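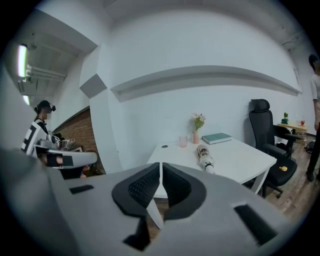 Chapter 4
When the Grip Lets Go

Let me start with a vase, if you'll bear with me, because a vase taught me more about failure than any of the robots that worked as planned. In July our small group at Wondora was testing a gripper we had named Gala, and we had asked it to lift a vase of flowers and set it down again a hand's width away. It had done this 866 times without a complaint. On the next try the fingers closed, the software reported a firm hold, and the vase slid out and broke on the floor.

Nothing in the log looked wrong, and that is what kept us up at night. The force reading was normal, the fingers had stopped where they always stopped, and the arm went on to place a vase it no longer had — very gently, I might add. We spent the better part of a week blaming the software before someone ran a thumb over the pads and found them worn smooth in one spot. The supplier, Dretari, rated them for 3000 cycles, but on soft foam blocks, and we had never thought to ask.

In this chapter we'll look at faults of that quiet kind, where a machine believes it is doing its job. We'll begin with slip and how to detect it, move on to wear and inspection schedules, and then come to the harder matter of what a robot should do once it knows it has dropped something near a person. Before you read on, please look back at the safety checklist on page 76 and keep it beside you — you'll want it for the first exercise.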